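Re: [home-manip] Anyone tried the Flineck paired grippers?

Date: 12/05/2023

On the list, a member in Yakubu wrote:

> We are a small group looking at hand-held grippers for collecting household
> demos, mostly bed making and putting cloth things away. The Flineck pair is
> on our short list along with the Makix. The Flineck brochure says "effortless
> bimanual capture in any home," and I have read enough brochures to want a
> second opinion. Is it any good on fabric? Does the wrist view show enough to
> be useful? And is the price of 3,679 for the set what people really pay, or
> is there a second invoice hiding behind it?
>
> We'd need to decide before the budget closes, so blunt answers welcome.

Blunt answers, then. We've had the Flineck set since October and I have made more beds with it than I have made for myself in the same period, which my family has pointed out.

What you get for your 3,679 is two grippers, the mounts, the head camera, a charger and a manual that was translated by someone in a hurry. There is a second invoice, yes. The software is Heta, sold separately by the year, and without it the grippers are a pair of expensive salad tongs. Ask for the bundle quote. They won't bring it up.

Head view first, with the pair held over the mattress:

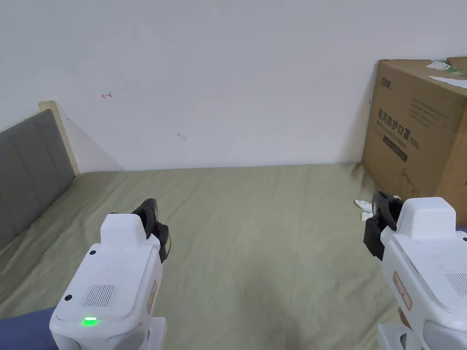

Flineck pair from the head camera, both sets of jaws open over the green sheet.

The thing I like about this angle is that both hands stay in it without my having to think about my posture. With the Makix I spent the whole trial with my chin on my chest like a scolded schoolboy. The field of view on the Flineck is kinder, though if you reach wide to the right you will lose part of that gripper off the side, so tell your people to keep their elbows in. Mine nod and then forget.

On fabric: better than I expected, worse than the brochure. A blanket or a thick towel is no trouble. A fitted sheet is trouble for everyone, including humans. The fingers are curved and come in nicely under a fold, but pinching one flat layer off a mattress takes practice. Budget 20 tries per new person before you keep any data. If they start swearing at the corner of the sheet, that's normal and you can trim the audio.

You asked about the wrist view. It's wide, very wide, and you get the fingers at the bottom with most of the bed past them.

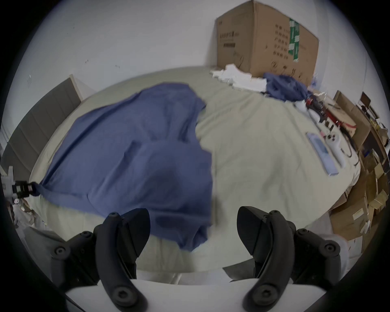

The price of all that width is that the corners go dark and you record the entire room whether you meant to or not. Every cable, every controller, every box you were going to flatten and take out. Our reviewers now know far more about our housekeeping than I'd like. For training I'd call it a plus, as real bedrooms look like that. For showing to your director, tidy up first.

Weight is fine for short runs. After 4 long sessions in a day my forearms had opinions. Flineck will sell you a support strap, and I haven't found out what it costs as the sales page just says "contact us," which has never once meant cheap.

Things that annoyed us, in no special order:

The white plastic picks up smudges if you so much as look at it.

Heta splits a recording into a new file whenever you pause too long. "Too long" is not a setting. We wrote to them and got a ticket number.

We had 2 units go back with jaws that wouldn't close evenly. Swapped without a fight, I'll give them that, but we paid the shipping.

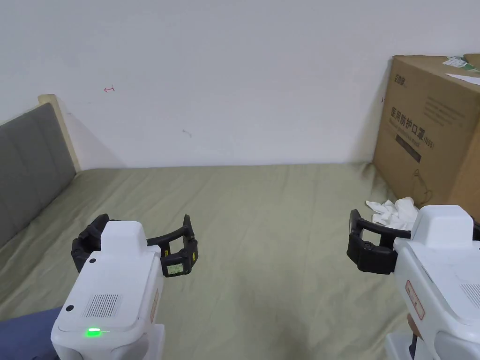

Matching the two hands in time has been solid, and that's the part I'd have bet against. On the Makix trial we were lining things up by hand every evening. With the Flineck we check it at the start of the day and leave it alone.

So if your work is mostly cloth, I'd buy the Flineck again, with the Heta bundle, and I'd haggle. If you're mainly after cups and drawers, the Makix will do and you can spend the difference on a chiropractor. Happy to send a sample recording off list if your group wants to see the raw files before signing anything.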